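Search this manual
Enter a term or section number

4 Safe working practice for shared benches

Read this section before running the Falten arm near a task fixture such as a play kitchen, shelf unit or drawer set. It applies to the Lindilville and Zoston sites. The site risk assessment takes priority wherever the two differ.

4.1 Before powering the arm

1. Check that the emergency stop is within reach of the operator's chair. Press it, confirm the controller reports a stop, then release it.
2. Secure the fixture so it cannot slide when pushed by hand.
3. Look along the full length of the arm cable. It must follow the links with enough slack for the wrist to turn, and must not hang below the gripper.
4. Move tools and spare clamps out of the programmed path.
5. Tell anyone at a neighbouring desk that the arm is about to be energised.

NOTE: Repeat step 1 after every change of operator, and at the start of each Thursday maintenance session.

4.2 First approach to a surface

1. Select reduced speed on the pendant. The Carbone controller shows the limit as a percentage. Set it to 40 or lower.
2. Bring the gripper above the work surface and stop.
3. Check the clearance under the fingers by eye from two sides.
4. Lower in small steps, with one hand on the enabling switch. 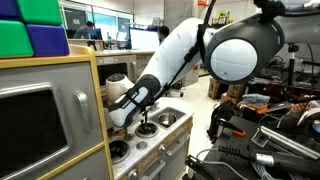 Figure 4-2. Gripper held above the counter of a play kitchen fixture.

CAUTION: Do not reach between the gripper and the fixture while the arm is energised — even when it is paused. A paused arm can resume on a remote command.

If the controller shows fault 549, leave the arm where it is, press the emergency stop and record the joint positions before recovery. Do not clear the fault from a remote session.

4.3 Leaving the bench

Park the arm, switch off drive power and fill in the bench log.

This site uses cookies to remember your language and manual version. Accept | Manage settings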